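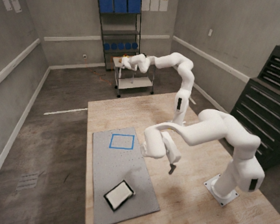
12/6/22

I woke at 6 and could not sleep again, so I made tea and started on the box of letters from my aunt Firouzeh Sharifi. She wrote to my mother for many years and my mother kept everything, even the envelopes. I decided in April that I would translate them into English for my children, who speak our language but read it very slowly. Until today I had finished 51 pages. Now I have two more, and my neck hurts.

The difficult one today was the letter about the quince trees. My aunt uses a word for the smell of the fruit when it is kept in a closet with winter clothes. I know this smell very well but I have no English for it. I wrote "sweet and dusty," then I crossed it out, then I wrote it again. In the same letter she complains for a full page about the price of a bus ticket to Daneshvar, and that page was easy. Complaining goes well in every language.

At noon I walked to the post office in Feltus to send the package to my brother. The line was long because of the holidays. The clerk asked me to spell the name of the street and I mixed up the letters E and I, as always, after so many years here. The woman behind me had a very large wreath and it kept touching my coat, so I still had small needles on my sleeve when I came home.

I bought onions, yogurt and a new notebook. The old one is full of crossed-out words and I want a clean one for the second half of the letters. The paper is a little too thin and the ink shows on the other side.

In the evening my daughter called. She read to me the part about the quinces, which I sent to her last week in a first version, and she said "dusty" sounds like something bad. Maybe she is right. I will ask her to smell the closet when she visits.

Tomorrow: the dentist at nine, and the short letter with the water stain, if I can read it.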